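The Pitcher Quota 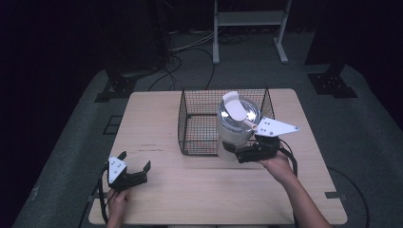

"What do they do with all of it?"

"They feed it to a program, and the program learns to pick things up."

That was how Ildikó Jakab had explained the job to her mother over the phone in August, and her mother had said, "It can't do that already?" Ildikó had no reply ready. She had been at Weltley two weeks then and had assumed, like her mother, that picking things up was finished business.

Now it was Thursday and she was at 1,235. The target was 3,000. Tóth had written both numbers on the whiteboard outside the curtain and came by to change the first one whenever he wanted an excuse to leave his desk.

Basket, grip, lift, set down, open. Basket again. The grippers made her hands ache in a place she hadn't known was separate from the rest of her hand. She had asked once if she should vary it, and Tóth had told her to be natural.

"Natural how?"

"Like at home."

At home she would have picked the thing up with her fingers and made a smoothie. She didn't say so. She took the jar by the middle and lifted.

At four he came around the curtain with his coffee.

"Pesia wants another 500 by Monday," he said. "Same basket."

"The last 500 were the same basket."

"They liked those."

"Did it work, though? Has anyone over there seen it pick up a jar?"

Tóth looked into the cup. "Loss is down."

"Is that a jar?"

"It's a number. It's a good number."

She reset the basket. She had worked at Bekance before this, sorting returned shoes, and there had been a number there too, on a screen above the door, and it had gone up every week until the week they closed the building. She'd liked the shoes. You could tell when a shoe was sorted.

"What about the bad ones?" she said. "When I drop it."

"Delete those."

"All of them?"

"They don't want it learning to drop things."

"So what does it do when it drops one?"

He thought about it, or drank his coffee in a way that looked like thinking. "I'll ask," he said, and she knew he would, and she knew the answer would come back as a link to a document with 9 tabs.

After he had gone she did four good ones in a row. On the fifth the jar slid, and she caught it badly, low down, with the wrong grip, and wrestled it upright before it could go over. It was ugly. It had taken her most of a minute.

Her thumb was on the delete key for a while. Then she pressed save, typed "natural" in the notes box, and started the next one.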